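Gronham hand-held gripper, reviewed 02/04/2026

I bought two of these in January at $328 each, from a budget line of $768. Shipping took most of the rest. We use them for bedding and laundry tasks, so soft fabric all day.

The ribbed finger pads grip towels well and the jaws open wide enough for a thick fold.

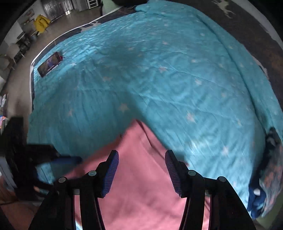

Pads are the running cost. A spare set is $24 and I would plan on one set per gripper per quarter — more if you work with denim. The Flako is cheaper up front, but its pads are $30 and the jaw pivots can't be serviced.

Four stars. Order the spares with the tool, as mine took weeks to come separately.

Oda Blomqvist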